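列表首页 | 按主题 | 按日期 | 按作者 | 上一封 | 下一封 | 登录

主题：Re: 产后睡眠那份问卷，第二轮怎么弄
2019年10月

各位，

赶着出门，先回几条，剩下的晚上再补。原信引在下面，没删，长了点，见谅。

> 大家好，第一轮问卷昨天关了。后台显示打开过的有3000多人，交完的2627份。
> 比我们预想的多，先谢谢各位帮忙转。
> 有几个问题想听听意见：
> 一、"夜里醒几次"这题，很多人写的是孩子醒几次，不是自己醒几次。
> 要不要重问？
> 二、有110份没填产后几周，能不能用？
> 三、Bråten那边问能不能把父亲也加进来。我倾向加，但题目得另写。
> 四、第二轮打算产后六个月左右发，有人觉得太早，有人觉得太晚。
> 五、量表版权的事，Andano还没回信。
> 另外有人在留言里问，这些数据会不会拿去卖东西。请大家口径一致：不会。
> 麻烦这周内回我，谢谢。

一条一条来。

第一条，要重问。我翻了一部分留言，问题出在题目本身，"夜里醒几次"前面没有主语，谁看都会先想到孩子。我自己当年填也会填错。建议拆成两题：孩子夜里叫醒您几次；没有人叫，您自己醒来几次。后面那题其实更要紧，孩子睡了大人睡不着，这种情况留言里提到的特别多，可是我们第一轮根本没给地方写。还有"夜里"从几点算起也得写明。有人八点陪孩子躺下，有人一点才睡，混在一块没法比。

第二条，110份先留着，别删。不进按周数分组的那张表，总体描述里可以用，注明一下就行。有些人留了邮箱，可以写信补问，措辞软一点，不要像催作业。缺的周数不要自己去猜，上次就有人按孩子的月龄倒推，早产的全推错了，后来返工返了很久。

第三条，加父亲我赞成，但是不要混在同一份里。同一个家两个人填的话要能对上号，又不能让彼此看见答案。这个技术上Plivico能做，以前做哺乳那期用过配对码，就是生成两串，一人一串。麻烦的是解释，说明文字写长了没人看，写短了大家把码互相抄错。那次作废的有211对，教训。建议这次把码做短，字母数字不要混，0和O那种一律不用。

顺便说一句，题目里"帮忙带孩子"这种说法要改。父亲不是帮忙。用"照看"就好了，外婆奶奶月嫂也都能用。

第四条，时间的事我想多说两句。六个月这个点，好处是不少人已经回去上班了，睡眠跟上班的冲突看得见。坏处是正好赶上加辅食、出牙，有的孩子睡觉又乱一阵，大人回忆前三个月就更模糊。所以我的意见是不要让人回忆，只问最近七天。想知道三个月的情况，就三个月的时候问。宁可发两次短的，也不要一次长的。第一轮四十多题太长了，我看完成时间，好多人是分三四次填完的，中间肯定是抱孩子去了。短到一只手能填完，这是我的标准。

另外情绪那几道题的位置要往前挪。放在最后，人已经累了，随便点点就交了。但也不能放第一页，一上来就问"您最近是否常常哭"，会把人吓跑。放在睡眠题后面，孩子喂养题前面，我觉得比较顺。 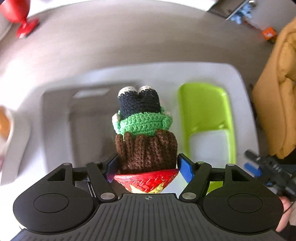

情绪题得分偏高的人，我们要不要主动联系？
要联系，但只联系在开头勾了"愿意被联系"的，而且由有资质的人去打电话，我们这些做问卷的不要自己上。没有勾的，提交以后的页面上给出当地的求助电话和门诊信息，所有人都看得到，不管得几分，免得有人觉得自己被单独挑出来。这条一定要在发第二轮之前落实，伦理那边也会问。页面文字我可以起草，但是请懂临床的朋友把关，我不敢自己定稿。

还有一点，得分偏高不等于诊断，回访的时候千万别用"您得了"这种话。筛查就是筛查。一个星期没睡整觉的人，分数高一点不奇怪，该问的问清楚，该转诊的转诊。如果有人在留言里写到想伤害自己或者孩子，那就不能等汇总，要当天有人看。现在留言是攒着一起导出的，这个流程不行，得改。谁能负责每天看一遍，请在列表里举个手，最好两个人轮。

第五条，Andano不回信是常态，我上次等了很久。建议同时问Drurnmont，他们手里有一个中文译本，翻得比较口语，南方的妈妈也看得懂。旧译本里那句"我感到无法应付诸事"，留言里好几个人说读着别扭。授权没拿到书面的之前不要上线，口头答应不算，邮件也要留底。

关于卖东西，同意，口径就是不会。不过光说不会不够，说明页上要写清楚：谁能看到原始数据，存多久，什么时候删，想撤回找谁。第一轮我们只写了一句"严格保密"，等于没写。邮箱和答卷一定要分开存，这点请管后台的再确认一次，我上星期看导出表里两样还在同一张上，吓一跳。

再补充两个小的。一是喂养方式那题，选项只有母乳、奶粉、混合，瓶喂母乳的人不知道选哪个，而夜里谁起来喂，跟这个关系很大，建议单列。二是双胞胎家庭，"孩子夜里叫醒您几次"是两个加起来还是分开？我倾向加起来，反正醒的是同一个大人。有不同意见的说一声。

还有抽奖，别再送咖啡券了，有人留言说哺乳期不敢多喝，看着生气。换成打车的或者超市的都行。

结果什么时候公布，好多人问。我看先出一页纸的简报，只放最基本的几个数，不做因果的解释。网上那些"少睡几小时伤害多少"的说法我们不要跟，我们这个样本是自己报名来的，睡得差的人本来就更愿意填，推不到所有产妇身上去。这句话请原样写进简报，别放脚注里。

第二轮草稿谁手里有最新版？我这里的还是改了错别字之前的那版，请直接发附件到列表里，不要发连接，我这边老打不开。

先这样，车来了。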